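Care of Records and Playback Equipment at Home

The Bolla Listening Library lends from a collection of 3255 records, and members often ask how best to look after their own. The following advice applies to most household collections.

Records should stand upright, neither packed tightly nor left to lean. Keep them away from radiators and direct sunlight, and allow a gap of at least 2 cm between the shelf and an outside wall. Paper inner sleeves shed dust and should be replaced when they begin to split.

Before playing, brush the surface lightly with a dry carbon-fibre brush for one or two turns. Do not press.

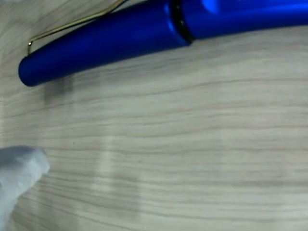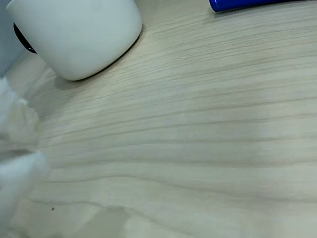
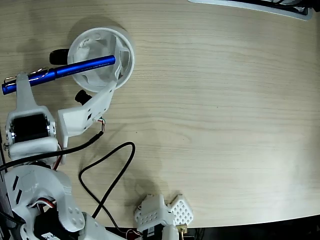
A record that still crackles after brushing may be washed by hand. Use distilled water at room temperature, keep the label dry, and leave the disc in a rack for around 10 hours before returning it to a clean sleeve. Household detergents and window sprays are not suitable.

The stylus should be cleaned from back to front only – never from side to side. Members with older Trodex turntables are advised to check the belt every 18 months.

Enquiries may be addressed to Solveig Isaksson at the Cimgate desk. The next cleaning session will be held in June.

Page reviewed May 23, 2026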